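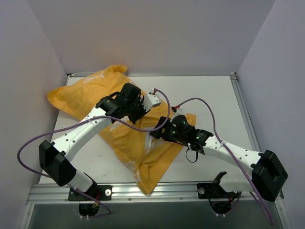 Arkura opens second clothing repair and reuse depot in Kesberg

March 2026

Arkura will open a clothing repair and reuse depot in Kesberg next month, its second after the Istance site. Residents can drop off worn clothes, bed linen and towels at no charge, or book a mending bench for $2 an hour.

The Istance depot took in 2000 kilograms of textiles in January. Shirts and work pants made up most of the load. Items in good order go to the shop floor, and the rest are mended or cut down for cleaning cloths. Faded printing or worn patches are no reason to keep a garment back — the depot accepts these as well.

Kesberg will have 24 mending benches, each with a sewing machine, a lamp and a thread rack. The building is the former Szewczyk hardware store, with parking at the rear and level entry from the laneway. Evening classes will cover hems, zips, darning and patching. Each class runs for 80 minutes and the first program is now open for enrolment.

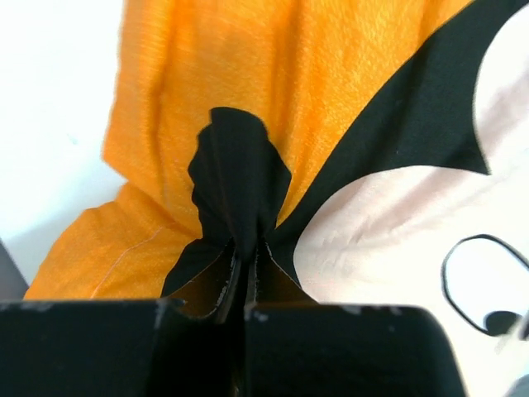
Wiesława Zieliński said the evening hours were what people in Kesberg had asked for, as many of them work until five and could not get to Istance before closing. She said she would also like to see a class on altering school uniforms.

Omar Jaber will manage both depots. Wet or mouldy items, pillows and doonas cannot be accepted at either site. Clothes should be washed and bagged before drop-off.

Class enrolments and bench bookings can be made at the Istance counter until the Kesberg depot opens.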